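Re: [tamcombe-dental] night guards – lab turnaround and fitting
From: Vesna Vasić
To: Tamcombe dental practices list

Hi all, quick one between patients, sorry for the fragments. Answers to Radymyr's points, in his order, his mail quoted at the bottom.

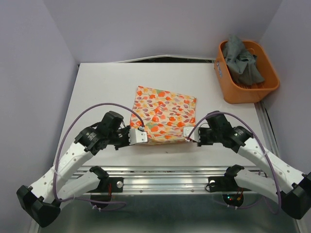 1. Hard or soft

Hard acrylic for anyone with real wear on the molars. Soft ones get chewed through, I had a guy bite a hole in his in 5 weeks. Soft is OK for light clenchers and for people who swear they can't sleep with anything hard in. Dual laminate (soft inside, hard outside) is what I order most now. Patients tolerate it and the adjustments are easy enough.

2. Turnaround

Grurkelton lab was quick all last year, then slipped in January and hasn't really recovered. Kamil Tóth at the Rafferty office moved his guards over to Panstead and says the fit is better, less grinding in at the chair. I've only sent them 2 cases so can't say much. One dropped straight in, the other rocked on the left side and I had to reline it. Might have been my impression though, there was a drag near the second molar that I should of caught.

If you scan instead of taking impressions, ask them which file type they want before you send. They bounced mine and it cost me days.

3. Upper or lower

Upper by default. Lower for strong gaggers, or where there's a long bridge on top I don't want to be pulling on every night. Check for loose crowns first!! Alina Căpraru had a temporary come out inside the guard and the patient brought in both in a sandwich bag.

4. Charging

We charge one fee that covers the guard, the fitting and one adjustment visit. After that it's 70 per visit. Put it in writing, people forget. Remakes for dog damage are full price – yes, it happens a lot, dogs love them.

5. Cleaning advice

Cool water, soft brush, plain soap. No toothpaste, it scratches. No hot water, it warps. Let it dry before it goes back in the case. I have a half page handout, will send to anyone who asks, its nothing fancy.

Still looking for a view on people with sleep apnea who also grind. I send them for a sleep study before I make anything but the wait is awful. Thomas Negri, didn't you have a contact for that? Can you post it here and not just to me.

Back Friday, out till then.

Vesna

On Tamcombe dental practices list, Radymyr Kravets wrote:
> Hello everyone,
> We are getting a lot more requests for night guards
> and I would like to know how others handle them.
> Hard or soft? Which lab, and how long are you
> waiting? Do you make upper or lower? How do you
> charge for follow-up visits? And what do you tell
> patients about cleaning?
> Thank you,
> Radymyr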